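Re: [kitchen-talk] One board, one cup, done?

On August 4, 2025, Samina Khattak wrote:
> Six tools is plenty. Keep the row at the back and the board in front.
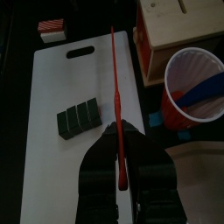

I'm not sold, Samina. A board up front is fine until you use it. Four green blocks pushed tight together already claim a patch of a white board, and the red rod wants room too.

My other doubts:

1. The back row. Things drift forward by June – mine did.
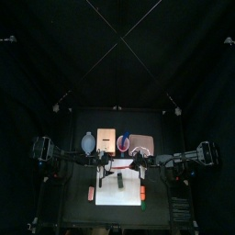

2. The cup. A spatula standing head up in a cup sounds tippy to me. 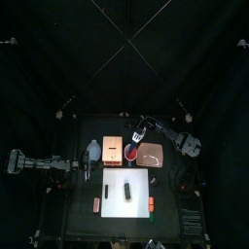

I'd want a heavier one, and so would Régis.

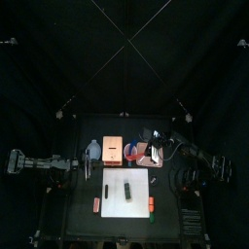
He paid for the Huvham crock and still likes it.

Collet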